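How Does a Vaccine Teach Your Body?

By Liis Navickas

When I was seven I hid under the kitchen table because it was time for a shot. I stayed there so long that my mom slid a sandwich under to me! I still got the shot. What I really wanted to know was what was in that little needle, and why I had to have it when I wasn't even sick. So let's talk about that.

Your body has its own team of germ fighters called the immune system. Most of the team are white blood cells, and they travel around in your blood looking for things that don't belong there. Every germ has bumps and shapes on its outside, sort of like the pattern on a sweater, and those shapes are called antigens (say AN-tih-jenz). When your white blood cells spot a strange one, they start making antibodies, which are tiny Y-shaped helpers that stick to it.

The trouble is that the first time you meet a germ, all of this is slow. It can take days to make enough of the right antibodies, and meanwhile you're in bed feeling awful.

A vaccine gives your body a practice round. It might hold a germ that has been killed, or one made very weak, or just a little piece of one. Some newer vaccines carry instructions so your own cells can make the piece for a short while. Your white blood cells see it and get to work, and afterward a few of them, called memory cells, stick around. Some can last for years and years. If the real germ shows up, they already know the pattern and the antibodies come much faster.

Your arm may be sore the next day, or you may feel tired or have a small fever. That's your immune system being busy, and it usually passes quickly (mine always wants pancakes).

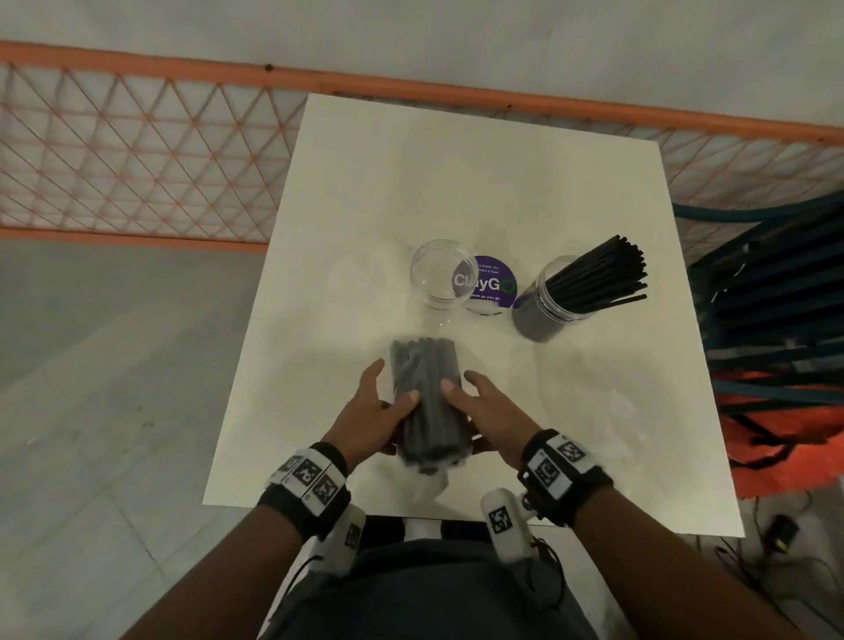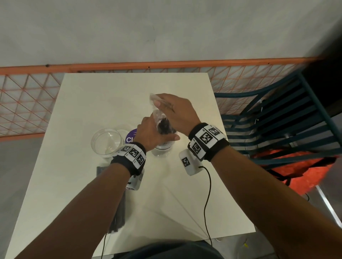
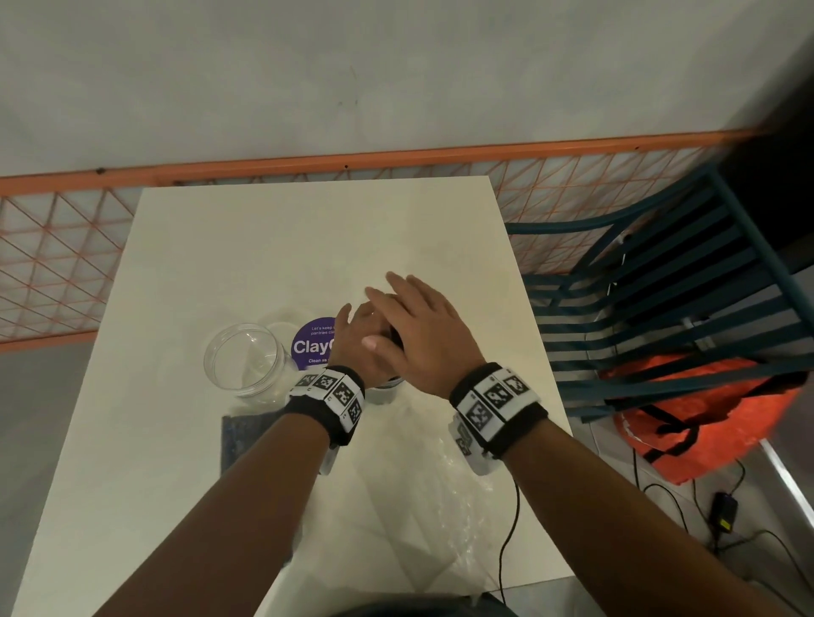
Kids at Skastton School once asked me why you need a different vaccine for different germs, and I loved that question. It's all about the fit! An antibody grabs the shape it was made for and usually slides right past the others. Think of hands around a small glass jar, like the left hand in the middle picture, with the fingers curled to match its side. Now try to hold a dinner plate with your fingers in exactly that curl. It doesn't work very well, does it? Measles antibodies have the same problem with a flu germ. And flu is extra sneaky, changing its shapes so often that there's a new flu vaccine every year. I get mine before December, and I sit in the chair for it now, with no sandwich.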